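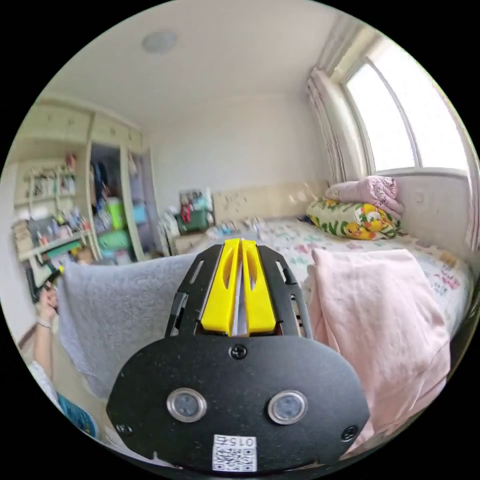
Lost memoir of a sign painter finds its way back into print

A memoir that had been out of print for decades, and that most people in town knew only from a worn copy behind the library desk, is coming back this spring in a new edition from Betent, the small press that has been putting out regional books from the old feed store on the corner for as long as many of us have been reading them.

The book is "Ladders and Gold Leaf," written by Cletus Mahmoud, who painted shop signs, church banners and a good many barn sides up and down the valley before his knees gave out and he took up watercolors instead. He wrote it in the evenings over two winters, in longhand, and the first printing sold out before summer. A second was promised and never came. The original publisher closed its doors, the plates went missing, and that seemed to be the end of it.

It might have stayed that way if Florence Hiebert had not been cleaning out her late aunt's sewing room last January. Under a stack of dress patterns she came across a flat cardboard box with the typescript inside — the whole thing, with Mahmoud's corrections in green pencil and a chapter that had never been printed.

"I sat down on the floor meaning to look at one page, and the next thing I knew it was dark out and I hadn't fed the dog," Hiebert said. "My aunt typed for him, you see. She typed for half the county. But she never said a word about there being another chapter, and I'd have given anything to ask her."

The missing chapter deals with the summer Mahmoud spent painting the ceiling of the Alhassan, the old picture house on the square, where he worked flat on his back on a scaffold and lived, by his own account, mostly on peaches. The ceiling was covered over during repairs some years later, and there are very few photographs of it. What the chapter gives is a color-by-color account of how it was done, down to the trouble he had mixing a blue that would not look gray once the house lights went down. 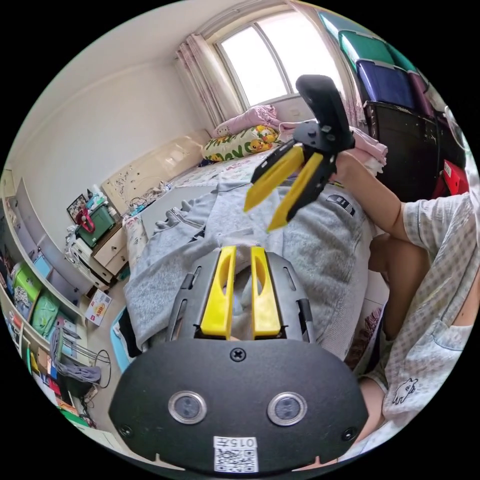

Hiebert took the box to Rafferty Whitlock, who edits the regional list at Betent, and he says he knew before he got to the bottom of the first page that he wanted to do it. Getting from there to a finished book has taken a good deal longer than he hoped. The green pencil had faded badly in places, and Mahmoud had the habit of changing a word, changing it back, and then changing it again in the margin with an arrow.

"We tried to follow his last thought wherever we could tell which one it was," Whitlock said. "Where we couldn't, we left the sentence the way the first readers had it. I don't think anybody will mind, and if they do I hope they'll come by and tell me, as I'm always glad to talk about it."

The new edition runs to 11 chapters and includes a section of the author's watercolors, most of them small views of the river and of his own kitchen table. They were gathered from families who had bought them at church sales or been given them as wedding presents, and a few have never been shown before. An introduction by Kha Lâm, a painter who grew up three doors down from Mahmoud and learned to letter from him as a boy, tells some lovely stories about their afternoons together, including one about a bakery sign that had to be painted twice on account of a missing "r."

Lâm remembers his teacher as a patient man with strong opinions about yellow. "He thought most people used too much of it and then blamed the red," he said. "I still hear him every time I open a tube."

The first run will be 2,174 copies, a number that Whitlock says came from the amount of good paper the printer had left over and from nothing more scientific than that. Copies already spoken for will be set aside at the shop, and Tavion Benavides at the front counter is keeping the list. He asks that people give their names slowly when they call — the phone line there has never been good, and he has had to guess at one or two already.

A reading to welcome the book home will be held at the library at 4 in the afternoon in April, with the day still to be settled once the new carpet is down in the main room. Lâm will read from the lost chapter, Hiebert will bring the typescript so that visitors can have a look at the green pencil for themselves, and there will be peach cobbler. Anyone who owns one of Mahmoud's watercolors and would be willing to lend it for the afternoon is warmly invited to leave word with Benavides at the shop.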